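To: members list, Fostulmont Athletics Club
From: Widad Haddad, Club Secretary
Subject: Re: Relay selection for the Mahrous meet

Dear members,

Thank you to those who replied to Tariq Jadoon's message, quoted here in part:

> The relay pool has 13 names and the rules allow us to enter 2 teams.
> Could the office confirm whether the times from the Lavier meet will
> count toward selection? Several athletes missed it through injury.
> Tariq Jadoon

The selection panel has considered the question. Times from Lavier will count, as will any time run at a licensed meet before the end of June. Athletes who were injured may ask for a trial over 200 meters by writing to Ghazala Kazmi.
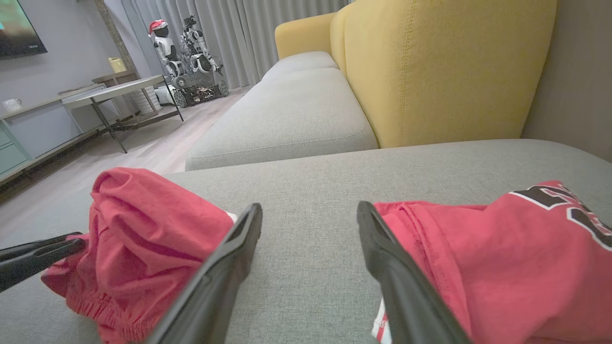 Red garments on the sofa.

Athletes chosen for the relay must attend both baton sessions at the Warnum track, starting at 5 p.m. The order of runners will be settled after the second session and will not be changed on the day, except for illness.

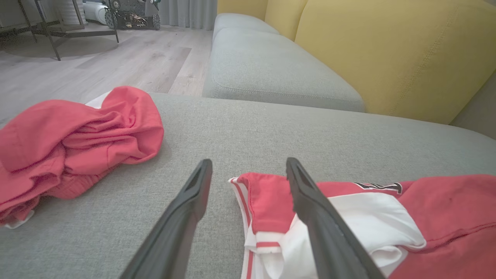 Travel to Mahrous will be by bus. Parents who wish to drive their own children should tell the office in writing. Entry fees are paid by the club; an athlete who withdraws after entries close will be asked to repay the fee.

Any appeal against selection should be addressed to Razia Bangash.

Sincerely,
Widad Haddad

Comments

Zeeshan Lashari: Does a hand-timed 200 count, or only electronic?

Widad Haddad: Electronic only for selection.

Tariq Jadoon: Thank you, that answers my question. I will let the sprint group know.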